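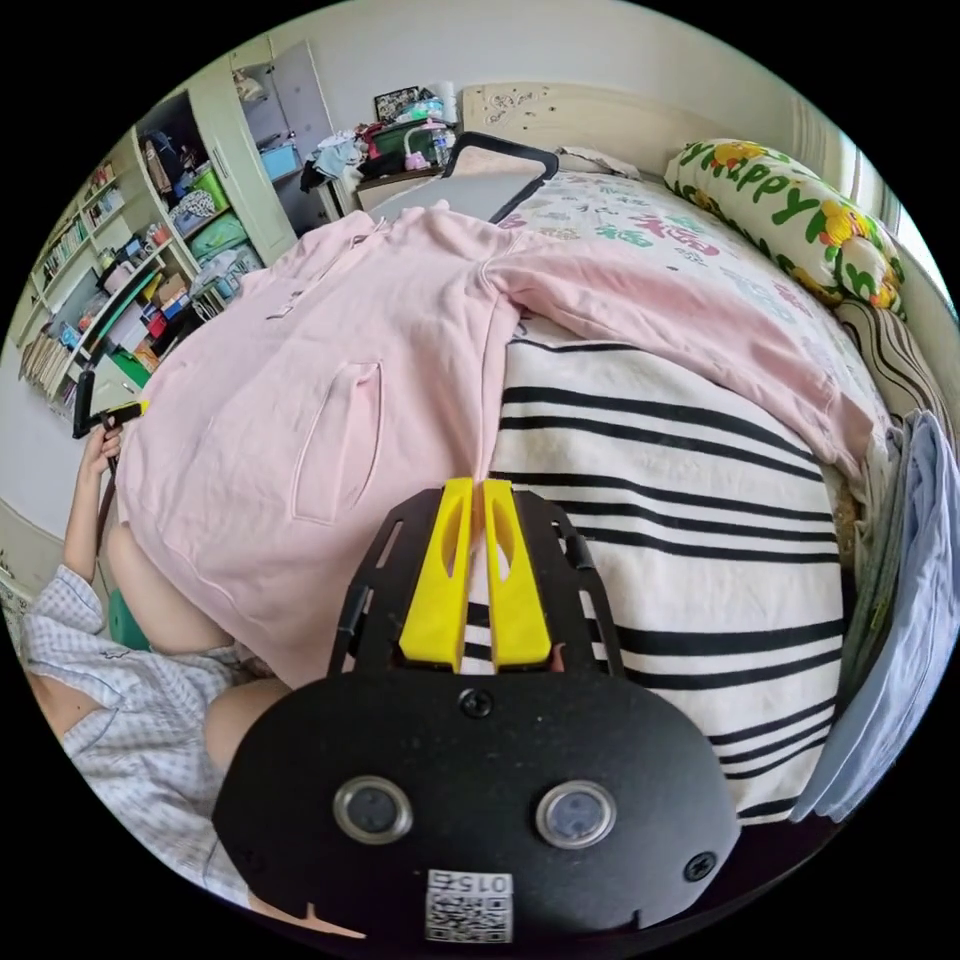 Weighted blankets: worth it?

noreo_nan
Tallham Bedding want £170 for one. Supposedly you drop off faster. Has anyone here slept better after the first week, or is it just the price talking?

Sumeya G
I've had mine since August and wouldn't part with it.

koston4
Would you say that if it had cost a tenner? I tried my sister's for three nights — hot, heavy, and I was still up at 2. An ordinary blanket does me fine. 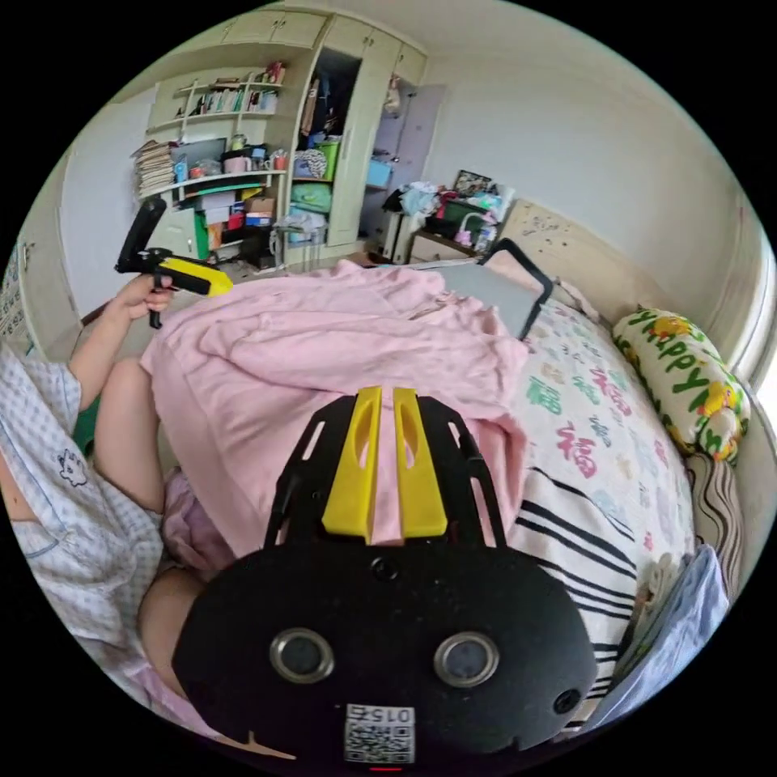
Re: Weighted blankets: worth it?

Sumeya G
Three nights isn't a trial.

koston4
It was enough for my knees.

noreo_nan
Do they take returns once it's been slept under?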